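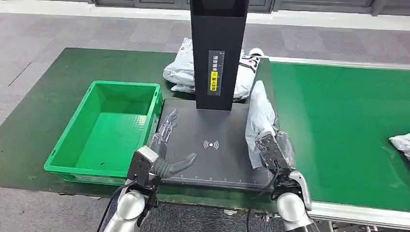 5. Setting up the scan station and teaching the first parcel

This section covers the scan station, the crate, the feed belt and the first taught moves of the two-armed Travska build. The arms should already be bolted down and homed as in section 4. Put the scanner in the middle, directly in front of the robot, with the crate on its left and the belt on its right. Both hands must be able to reach the plate at the same time, the left hand hovering over one side while the right holds a bag upright beside the post. The ruler marks on the plate run along the front edge, facing the robot, and you will use them in step 6.

You will need:
Tape measure
Masking tape and a marker pen
Cable ties, reusable type
Three or more filled parcel bags of different sizes
The Juvance control software, installed and connected

Allow a full afternoon. If you share the workshop, book the bay for the whole session, as the station cannot be moved between steps 4 and 12 without starting again.

CAUTION: Keep the emergency stop within reach of whoever is at the keyboard. Do not put your own hands over the plate while the arms are enabled, even at teaching speed.

5.1 Placing the station

1. Switch off the arms at the wall and wait for the status light on the controller to go out.

2. Stand the scanner on the work surface and slide it until the front edge of the plate is 142 mm from the front of the surface at the centre line. If the front of your surface is curved, measure at the centre line only.

3. Check that the plate does not rock. Pack under the low corner with card if it does. Do not use foam, which settles over a few days and spoils the taught positions.

4. Mark the corners of the plate on the work surface with masking tape. Write the date on the tape.

5. Place the crate to the left. Leave 68 mm between the crate and the plate so that the left wrist can turn without touching the rim. The crate must be empty for set-up.

6. Bring the end of the belt up to the right of the plate. Jog the right hand to the right edge of the plate, read off its position against the ruler marks and enter it in the Juvance station page under "Right rest".

Note: The belt does not need to be square to the plate. Ours runs off at an angle because of where the legs fall, and the software only needs the pick point.

5.2 Cables

7. Run each wrist cable down the outside of its forearm. Leave enough slack for the wrist to turn fully both ways.

8. Tie the cable at the elbow, then again at the base. Do not tie it at the wrist itself.

9. Move each arm by hand through its full reach and watch the cable. It must not drag over the plate or go under the station.

CAUTION: A cable that catches on the plate will pull the scanner out of position before the arm registers a fault. If this happens, go back to step 2.

5.3 Teaching the first parcel

10. Switch on the arms and select teaching speed (setting 2). Do not go above this until section 7.

11. Lay one bag at the pick point on the belt with the belt stopped. Guide the right hand to it, close the grip and press Save.

12. Guide the right hand to the plate and stand the bag beside the post with its lower part resting on the plate. Press Save.

13. Guide the left hand over the left side of the plate with the fingers spread, clear of the surface. Press Save. This is the waiting position for the left hand.

14. Teach the hand-over and the drop into the crate in the same way.

15. Run the sequence 13 times with the same bag, then change to a different size and repeat.

Note: Soft bags crumple at the top and may fold over the right hand. If the scan fails, take the grip lower on the bag and save step 12 again. Graham Bickerstaff's grip settings for thin bags are in the shared folder under Rosenthal and can be loaded as they are.

5.4 If something goes wrong

Station not found: check the scanner lead, then restart Juvance.

Left hand touches the crate rim: measure the gap in step 5 again.

Bag slips during the lift: raise the grip force by one step and run again. Stop if the bag begins to tear.

Arms stop halfway with no message: the wrist cable is usually too tight. Repeat steps 7 to 9.

Save the finished sequence under a new name before going on to section 6, and leave the tape marks in place.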